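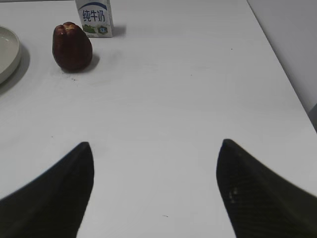

Tischplatte Belevent, weiß, matt

Hersteller: Grestia
Artikelnummer: 572
Lieferumfang: Platte ohne Gestell, Montageblatt

Grestia nennt die Belevent im Katalog eine "Arbeitsfläche fürs Leben". Wir verkaufen sie trotzdem gern, würden die Erwartungen aber etwas tiefer hängen. Es ist eine weiße Platte mit matter Oberfläche. Wer darauf schreibt, näht oder Pakete packt, wird damit zurechtkommen.

Zur Oberfläche
Laut Hersteller ist die Beschichtung "schmutzabweisend". Das Wort steht inzwischen auf fast jeder hellen Platte, und was genau abgewiesen wird, steht selten dabei. Auf mattem Weiß sieht man Wischspuren und Fingerabdrücke, vor allem bei seitlichem Licht. Ein feuchtes Tuch mit etwas Spülmittel reicht meistens. Von Scheuermilch und den bekannten weißen Radierschwämmen raten wir ab, sie polieren glänzende Stellen in die Fläche, und die bekommt man nicht mehr weg.

Zur Farbe
"Reinweiß" heißt der Ton bei Grestia. Neben einem Blatt Druckerpapier wirkt er leicht grau. Wer die Platte neben vorhandene weiße Möbel stellen will, sollte vorher ein Muster bestellen (4 Euro, wird beim Kauf verrechnet).

Zur Belastung
Angegeben sind 60 kg, gleichmäßig verteilt. Ein Schraubstock an der Kante ist keine gleichmäßige Verteilung, ein Monitorarm auch nicht. Für Klemmhalterungen bitte eine Unterlegplatte verwenden. Grestia bietet dafür ein eigenes Set an, dessen Preis wir nicht nachvollziehen können; ein Stück Stahlblech tut es auch.

Passende Gestelle
Kwok, starr: passt ohne Nachbohren.
Kwok, höhenverstellbar: passt, die mitgelieferten Schrauben sind aber zu lang. Bitte kürzere bestellen.
Estlow: laut Hersteller "universell kompatibel". Bei uns mussten zwei Löcher neu gesetzt werden.

Garantie
Die beworbene verlängerte Garantie gilt nur nach Registrierung beim Hersteller und deckt weder Kratzer noch Verfärbungen ab. Die gesetzliche Gewährleistung bleibt davon unberührt.

Lieferzeit: 13 Werktage
Stand der Angaben: 9. Oktober 2024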